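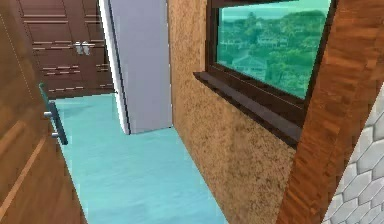

The cloth at the bottom of the bag

Vimala Chowdary owns 3 pairs of glasses and cleans all of them on her cardigan. She knows she shouldn't. She has been told so by two opticians and, at greater length, by her sister Yamuna, who carries a microfibre cloth in a zipped pouch and washes it on Sundays like a vestment.

The cardigan, Yamuna will tell you, is full of grit. So is the hem of your shirt, and so is the free cloth that came with your last pair and has lived ever since among the bus tickets and the loose mints. Rub a dry lens with any of them and you are giving it a very light sanding.

I spent a fortnight doing it her way. You run the lens under lukewarm water, put a drop of plain washing-up liquid on each side, rub with clean fingertips, rinse, shake and dry. Hand cream in the washing-up liquid is to be avoided, as I found out on the first morning, when the whole of Rurngate high street acquired a soft romantic glow.

Then there are the gadgets. Budeo makes a small humming bath that shakes the dirt off your frames while you stand over it feeling like a jeweller. Kotian sells a spray that smells of pears. Both left my lenses clean, and so did the tap.

The cloth itself matters more than I wanted it to. It goes in the wash without fabric softener, which leaves a film, and it dries flat on the radiator, where in our house it is promptly used to wipe up tea.

Vimala came to lunch last week. She admired my spotless lenses, took off her own, breathed on them and reached for her sleeve. Yamuna passed her the pouch without looking up from the potatoes.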